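Keeping Old Magazines and Paperbacks in Good Shape at Home

I have 26 shelves of military history in this house if you count the two in the laundry room, and my husband would like it known that he counts them. Most of it came to me secondhand: regimental histories, airborne memoirs, and a long run of glossy unit magazines from the eighties that I bought as one lot for 310 dollars and a promise to carry them down the stairs myself. I've made every mistake you can make with old paper. So here's what I do now, in no special order.

Get them out of the box they came in. Cardboard boxes from a garage sale bring in silverfish, and you won't see them until they've eaten the corner off a fold-out map. I unpack on the back porch, fan each issue over an old sheet, and put the box straight in the recycling. Anything that smells musty stays away from the rest.

For the musty ones, use a big lidded plastic tub and a smaller open tub inside it. Baking soda goes in the bottom of the big one, the magazines stand up in the small one, and the lid goes on. Leave it for 12 days. I used to give up after a weekend and wonder why my paratroopers still smelled like somebody's crawl space! If it's a bad case, swap in fresh baking soda and go again. Don't sprinkle it on the pages, please. I did that once with a Korean War memoir and it still crunches.

Rusty staples are next. Most of the magazines printed on cheap stock have them, and the rust creeps into the paper. Open to the center page, lift the legs of the staple with a butter knife (a dull one), and ease it out from the spine side. I sew mine back together with plain cotton thread through the same holes. Hashini Abeysekara, who runs the book swap at the Gurnell library, taught me to wax the thread on a candle stub first so it doesn't drag.
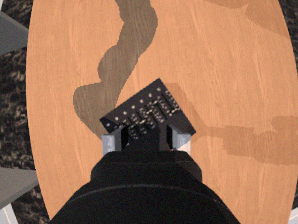 What's the best way to get a price sticker off a glossy cover?

Warm it with a hair dryer on the low setting for a few seconds, then roll the sticker back on itself from one corner, very slowly. Any gum left behind comes up with a soft white eraser. Skip the lighter fluid unless you've tried it on an issue you don't care about, and keep it well away from the dryer.

Now, shelving. Paperbacks want to stand up straight with company on both sides, snug enough to hold each other up but not so tight that you have to yank one out by the top of its spine. Push in the two neighbors and grab the book by its middle. Magazines are floppier and I keep them in upright file holders with a sheet of stiff acid-free board behind every 8 issues. The holders I like are the Illonar ones with the closed front. The Lellix kind is cheaper and fine for cookbooks, but the sides bow.

Keep everything off the floor and away from outside walls if you can. We had a damp March a few years back and I lost the bottom row of a very nice set on desert campaigns, all stuck together like lasagna. I put a cheap humidity gauge in the hall closet after that, and I start fussing when it creeps past fifty percent.

Sunlight is the other thing. Red spines go first, and so many of these books have red spines! A plain curtain does the job. I hung a pair of Saludo blackout panels left over from the nursery and the room looks gloomy but the books are happy.

Dust with a clean, soft paintbrush, the two-inch kind for trim. Hold the book shut tight and brush away from the spine along the top edge. No sprays, no damp cloth on uncoated covers. On a glossy cover a barely damp microfiber is okay if you dry it right after.

One more, for anybody who lends. Write the title and the borrower on an index card and stick the card in the gap on the shelf. I got back a volume on mountain troops last summer that I'd completely forgotten I owned, and there was already another copy sitting in its spot. If anyone wants the spare, it has a coffee ring on the back but the maps are all there.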